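Search the boards
All categories
Go

Silver-plated souvenir plaque, maker's mark question
Posted in October by Ermanno Martinelli

I picked up a small souvenir tray at an estate sale for 4 dollars, which should have warned me. It has a lake steamer embossed in the middle, a rope border, and "Prillora" in script along the bottom. The back is stamped Caruso with a 70 under it. My brother-in-law says the 70 is the year. The man at the sale said it was the silver content. I say somebody is guessing. Is it worth anything, and should I polish it before I show it to a dealer?

Tandberg_attic

Neither of them. On the Caruso pieces I've owned, the number is the pattern number, and it matches the one in their trade catalog. I have a 68 with a lighthouse and a 71 with a very unhappy looking trout. If yours were solid silver it would say so, loudly, because they'd have wanted to charge for it.

Don't polish it. Dealers like the dark stuff down in the rope border, and plate this thin doesn't survive enthusiasm. Wipe it with a soft dry cloth and leave it alone. Look at the high spots on the steamer — if you see a yellowish color coming through, that's the base metal saying hello, and the price drops accordingly.

trolletti fan

my aunt had one of these and she got 300 for it. polish it up nice, people like shiny

Wednesday Pickers

I'd want to know what else the aunt threw in. There is a Trolletti version of the same steamer, made for the hotel trade, and those do bring real money when they turn up with the box. The quick way to tell is the border: Trolletti used a beaded edge, Caruso used rope. You said rope. Sorry.

A clean Caruso goes for the price of a decent lunch, a worn one for the price of the coffee after it. Check that the hanging ring on the back is original too. A lot of them fell off and were put back with whatever solder was in the garage, and the blob is hard to miss.
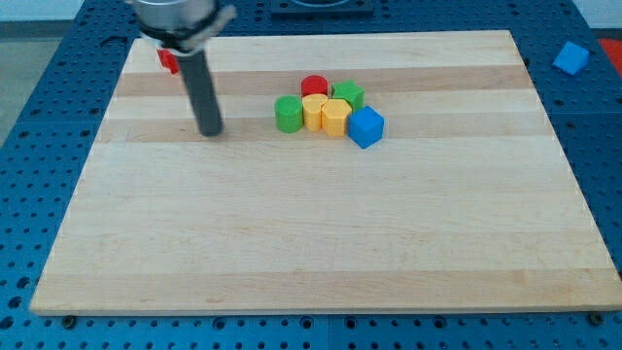

If the ring is a replacement, tell the dealer before he finds it himself. He'll find it, and then he'll start looking for other things. And keep the price sticker off the face of it, the glue lifts plate when you peel it.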